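Tabletop Tidying Station, Pre-Run Checklist

1. Finger pads. Worn, still within limits. OK
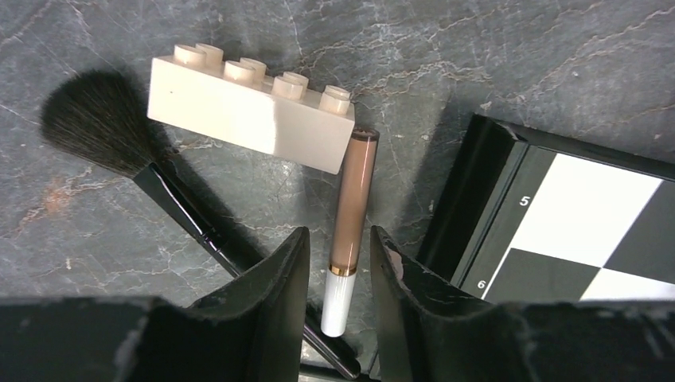
2. Emergency stop reaches both arms. OK
3. Slim tubes held upright. Pass at 30 percent grip force. Try 6 attempts per item.
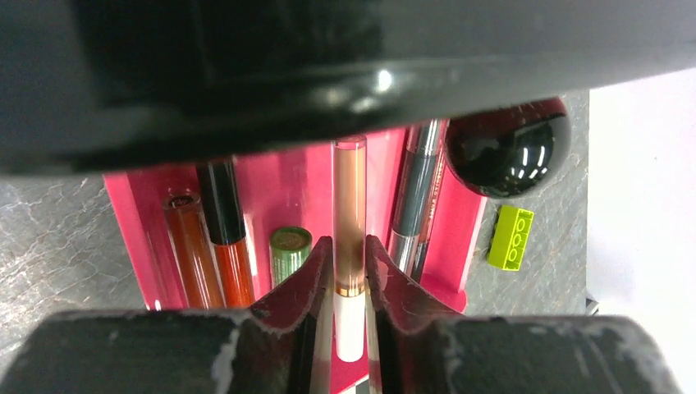 Plemell, 25 May 2023
4. Cable slack at full reach. Recheck in September.
5. Small soft items. Comment: still slower than a person.

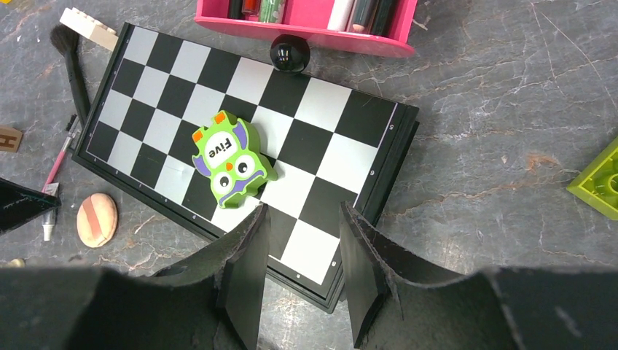
Photo: Jodon Inspection
6. Floor not clear of film and wrap. See comment.

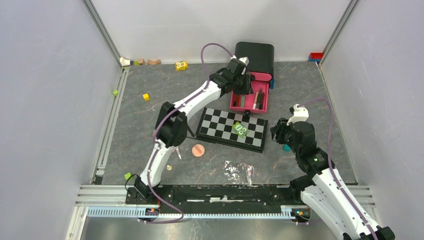

Can it put away a cluttered table alone?
Not yet. Keep an operator at the stop.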